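Home | Getting started | Folding | Storage | Care and washing | Contact

Section 4: Setting up your folding table and folding the small cloths

I wrote this section after my third Plorano starter set, so it's a mixture of what the leaflet tells you and what I do at home. If you've got the older Sakby set the cloths are a bit thicker, but the steps are the same.

What you need before you begin

- a table you can reach right across
- one large sheet of brown paper
- your cloths, washed and fully dried
- the storage tray from the set (mine is the 60 litre one)

Laying the paper

1. Clear the table and wipe it down. Let it dry properly, or the paper will cockle and you'll be smoothing it all morning.

2. Roll the paper out with the curl facing down. Mine comes off a big Irance roll, and the end of the roll is always the curliest – I turn that bit over and leave it overnight under a heavy book.

3. Smooth from the middle out to the edges with the flat of your hand. Tape the corners if you like. I don't bother unless there's a window open.

Note: brown paper marks when it's wet and some of it can leave colour on pale fabric. If you're folding whites, try a corner of an old cloth on it first.

Folding a cloth

4. Pick one cloth up and give it a shake. Just one! I used to grab a handful and then spend ages finding the corners.

5. Hold it by two neighbouring corners and pull gently until the top edge is straight. You want it taut but not stretched, and if you're working with somebody else, take an end each over the middle of the paper.
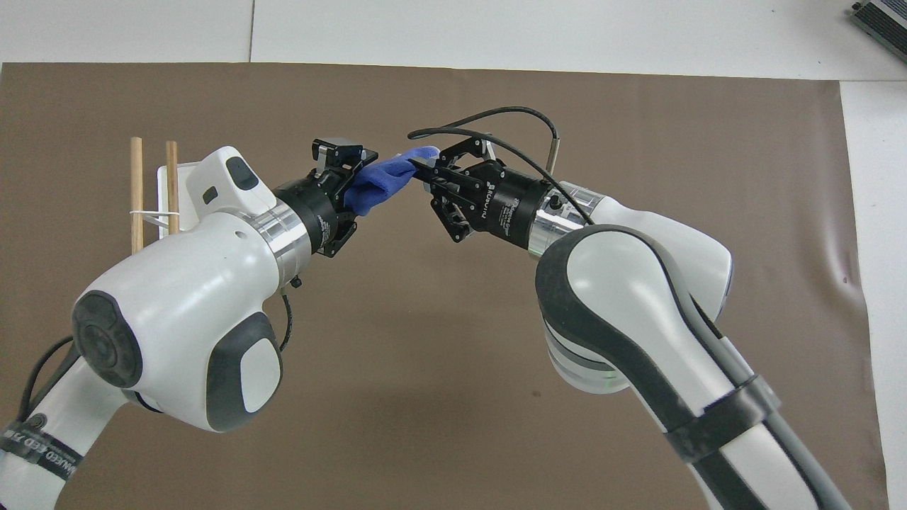

How do I stop my cloths going out of square?

Dry them flat, and pull the corners back into shape while they're still slightly damp. Once a cloth has dried crooked, folding won't put it right, so wet it again and start over.

6. Lower the cloth onto the paper with the bottom edge touching first, then let the rest follow. Smooth out any bubbles from the centre.

7. Bring the left side over to meet the right. Line up the corners before you press the crease, and press with your palm (fingernails leave a shine on some of the thinner cloths, which Cuiping Du pointed out to me after I'd done an entire pile that way).

8. Fold the bottom up to the top. You should have a neat little square or rectangle, depending on what shape you started with. For the narrow slots in the tray, fold it once more.

Caution: don't slide pins or clips into the fold to hold it. They're easy to forget and they'll scratch the table when you lift the stack.

Filling the tray

9. Stand the folded cloths on their edges, folds facing up, so you can see every one of them. Stop when they stand up on their own. If you have to push the last one in, it belongs in another tray.

10. Write the contents on the label and pop it on the short end. The refill labels are part 523 in the Bhuiyan catalogue, or you can cut your own from card, 87 mm by 76 mm.

Putting the paper away

Roll it up loosely and stand it in a corner. I use the same sheet until it's got creases I can feel through the cloth, and then it goes under the children's painting. Xiaoqing Lei folds hers flat and keeps it behind the ironing board, but I find the fold lines show up on anything thin.

Section 5 covers towels and pillowcases, and you'll want the longer side of the table for those.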